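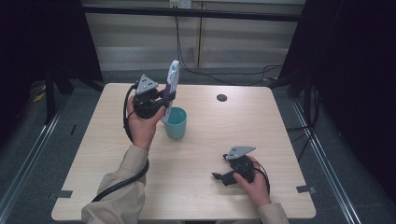
Tube and cup on the work table.

Section 5. Setting up the Lomel wound rinse kit

Read this section before you open the first pouch. The kit is for rinsing minor animal bites and scratches while the patient waits to be seen. It does not replace an exam by a clinician.

1. Wash your hands and put on gloves.
2. Check the lot label on the pouch. Kits from lot 1013 use the older cap and need the adapter packed in the lid.
3. Tear the pouch along the notch and place the bottle upright on a clean surface.
4. Turn the cap to the left until it clicks.
5. Squeeze a small amount into the basin to clear air from the nozzle.

CAUTION: Do not push the nozzle into a puncture wound. Hold it above the skin and let the fluid run across the opening.

6. Rinse for 5 minutes. Use a second bottle if the first runs out.
7. Pat the skin around the wound dry with gauze. Leave the wound itself uncovered until the clinician has looked at it.
8. Wipe down the table and let it air dry before the next patient.

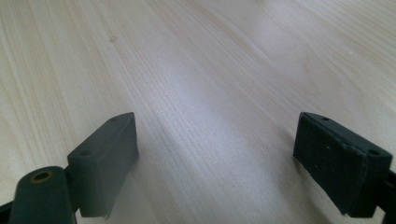 Recording the exposure

Fill out the Vido exposure card for every patient, including those with no bite. Licks on broken skin count as an exposure and go in box 2.

Write down the type of animal, the time of contact, and any condition that weakens the immune system - diabetes, liver disease, or a missing spleen, for instance. Send the card with the patient.

NOTE: Redness that spreads, swelling, or fever must be reported to the clinician right away. Do not wait for the rinse to be finished.

Storage

Keep unopened kits in a dry cabinet. Throw out any opened bottle at the end of the visit, even if it is nearly full. Replacement caps are ordered through Montecinos.

Section revised 10 Jun 2024 by Mohsin Afridi, Drukcombe Clinic Supply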